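Steaming dumplings in a bamboo basket: what you need and what you don't

Most advice on bamboo steamers makes them sound harder than they are. I've read that a new basket needs 50 minutes of empty steaming before use. Mine had a rinse and a wipe.

Start with the vegetables. Slice them, then put them on a tray with some space to spare.
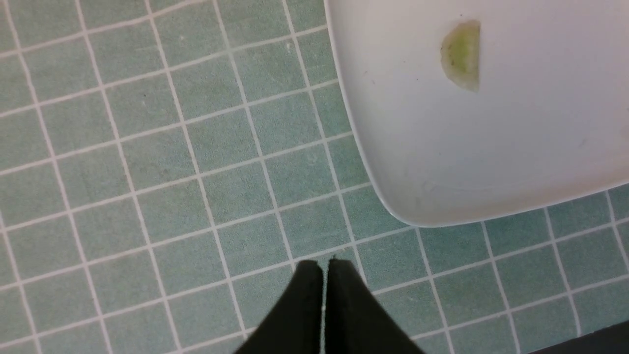 One green slice on the white tray.

Next, the liner. The Jokon silicone mats get a lot of praise, and I can't see why. Mesh or paper will do, and I've used both. Cabbage leaves work too, if you don't mind eating limp cabbage.

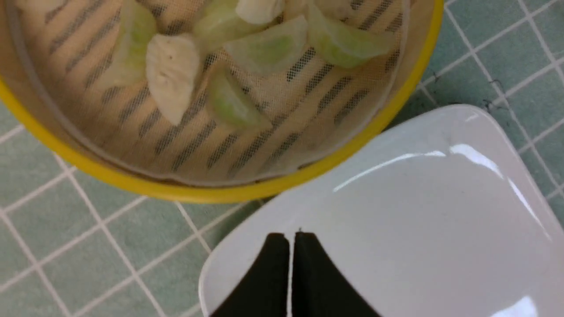

Leave a gap between pieces of dough, whatever the packet says. Vegetables can go in between, as they don't stick much.

Coloured wrappers are the next thing people fuss over. Pink, green, cream - I can't taste any difference, but mixing them does help if you have two fillings and need to tell them apart.
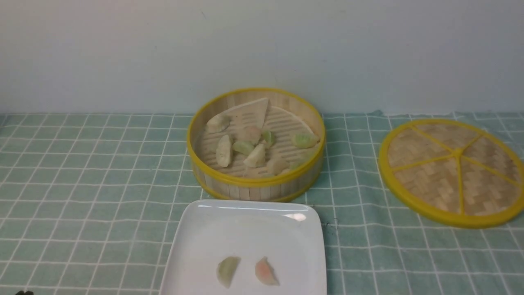
Vurow Home Cooking Club

Bring the water to the boil before the basket goes on, and keep it below the slats. Put the lid on and leave it alone. Small dumplings get eight minutes from me. Cut one open before you believe that, or any other timing you read.

Have a plate ready next to the basket.

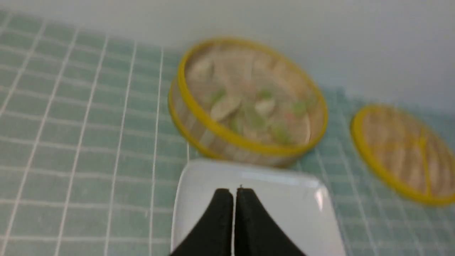
Basket, lid and serving plate.

Dry the basket and lid in the open air, never in a closed cupboard.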